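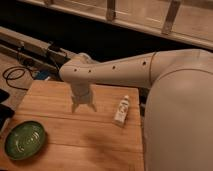 Crédit photo : Mbali Ngcobo / Dritham

Accueil Produits Huiles et cires Entretien Revendeurs Contact

Brallex 202, huile-cire dure pour plateaux et plans en bois massif

Référence : 202
Fabricant : Dritham
Gamme : Brallex
Conditionnement : flacon de 200 ml, bidon de 3 litres
Fiche mise à jour : février 2025

Désignation

Brallex 202 est une huile-cire dure monocomposante destinée à la finition des plateaux de table, plans de travail secs, bureaux et étagères en bois massif ou plaqué épais. Elle pénètre dans les fibres superficielles et laisse en surface une pellicule mince, réparable localement. Elle ne forme pas de film comparable à celui d'un vernis et ne doit pas être appliquée en forte épaisseur.

La version standard est incolore. Sur les bois clairs, elle réchauffe la teinte et accentue le veinage. Pour conserver l'aspect du bois brut, utiliser la version Brallex 202 N, légèrement pigmentée, qui s'applique dans les mêmes conditions mais demande un brassage plus fréquent.

Composition

Huiles végétales siccatives, cires dures, siccatifs sans cobalt, solvant désaromatisé. La liste complète des composants figure sur la fiche de données de sécurité, disponible auprès des revendeurs. Le produit ne contient pas de silicone. Les surfaces traitées peuvent être reprises ultérieurement avec une autre huile, sous réserve d'un essai préalable.

Supports admis

Feuillus durs et mi-durs, résineux non gras, lamellé-collé, planches assemblées à joint vif ou à rainure et languette. Les bois exotiques gras doivent être dégraissés et faire l'objet d'un essai. Les bois riches en tanins peuvent foncer au contact de poussières métalliques : ne pas utiliser de laine d'acier avant ou pendant l'application.

Supports exclus : panneaux mélaminés, stratifiés, bois vernis non décapés, bois extérieurs, sols à fort passage.

Préparation du support

Le bois doit être sec, sain, exempt de cire, de graisse et de résidus de colle. Les traces de colle aux joints sont invisibles à sec et apparaissent plus claires dès le passage de l'huile. Les repérer en humidifiant la surface à l'éponge, marquer au crayon, laisser sécher, puis racler.

Poncer dans le sens du fil, par grains successifs, sans sauter d'étape. Un ponçage final trop fin ferme le bois et limite l'absorption. Dépoussiérer à l'aspirateur muni d'une brosse souple, puis au chiffon non pelucheux. Traiter séparément les bois de bout : ils absorbent davantage et foncent. Un ponçage plus fin sur ces parties réduit l'écart de teinte.

Application

Brasser soigneusement le produit, fond compris. Ne pas diluer. Appliquer au pinceau plat, au rouleau à poils ras ou au tampon, en couche mince et régulière, planche par planche, dans le sens du fil. Sur un plateau composé de plusieurs planches, terminer chaque planche sur toute sa longueur avant de passer à la suivante afin d'éviter les reprises.

Après quelques minutes, retirer l'excédent au chiffon. Aucune zone brillante ne doit subsister. Un excès non essuyé reste poisseux et devra être repris au tampon abrasif imbibé de produit.

Nombre de couches : deux sur bois dur, 3 sur bois tendre ou très absorbant. Laisser sécher entre les couches jusqu'à disparition de tout collant, puis égrener légèrement et dépoussiérer. La dernière couche n'est pas égrenée.

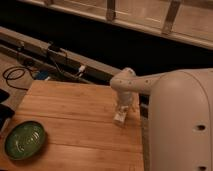

Surface en bois clair à joints apparents, petit plat ovale vert foncé.

Séchage et mise en service

Le plateau peut recevoir des objets légers dès qu'il est sec au toucher. Éviter tout contact avec l'eau pendant 7 jours. Pendant cette période, ne poser ni nappe, ni sous-main, ni objet à fond plat laissé en place : la finition durcit par oxydation et doit rester en contact avec l'air. Les pièces en céramique ou en verre seront munies de patins de feutre. Les patins en caoutchouc ou en PVC souple sont à proscrire, y compris après durcissement complet, en raison du risque de migration des plastifiants.

Une pièce froide ou mal ventilée allonge le séchage. Aérer sans courant d'air direct sur la surface.

Résistance

Après durcissement complet, la finition supporte l'eau, le café, le thé et le vin, à condition que les projections soient essuyées sans attendre. Elle ne résiste pas à l'ammoniaque, à la soude, aux solvants ni au contact direct d'un récipient sortant du four. Les rayures légères s'atténuent par simple application d'une nouvelle couche locale.

Entretien

Entretien courant : chiffon microfibre légèrement humide, puis essuyage à sec. Pour un nettoyage plus poussé, utiliser le savon Modise à faible dosage. Proscrire les poudres à récurer et les éponges abrasives.

Lorsque le bois devient mat ou que l'eau ne perle plus, appliquer une couche d'entretien très mince. Il n'est pas nécessaire de décaper. Sur une tache incrustée, poncer la planche concernée d'un joint à l'autre, dépoussiérer et reprendre le processus complet sur cette seule planche.

Stockage et sécurité

Conserver le récipient fermé, à l'abri du gel et de la chaleur. Après ouverture, une peau peut se former en surface. La retirer entière et filtrer le reste avant emploi.

Les chiffons imprégnés d'huile présentent un risque d'auto-inflammation. Les immerger dans l'eau ou les faire sécher à plat, dépliés, à l'extérieur, avant de les jeter. Ne jamais les conserver en boule. Tenir hors de portée des enfants.

Produits associés

Trinton, tampons d'égrenage fins
Modise, savon pour bois huilés
Brallex 202 N, version pour aspect bois brut

Commentaires

Babatunde Babalola
Appliqué sur un bureau en hêtre, deux couches. Le résultat est régulier, mais le bois a jauni plus que je ne le pensais. Prendre la N si on veut rester clair. Le flacon de 200 ml a suffi pour le dessus et les chants, il en reste un fond.

atelier_du_bas
Est-ce compatible avec un ancien plateau ciré à la cire d'abeille ? La fiche dit d'enlever la cire mais pas avec quoi.

Dritham, service technique
Bonjour, essence de térébenthine et tampon Trinton, en changeant souvent de chiffon, puis ponçage. S'il reste de la cire dans les joints, l'huile n'y séchera pas. Faire un essai sous le plateau.

Corinne
Bien suivre la consigne pour l'essuyage. J'en avais laissé trop dans un angle et c'était encore collant au bout d'une semaine. Repris au tampon avec un peu d'huile, c'est rentré dans l'ordre.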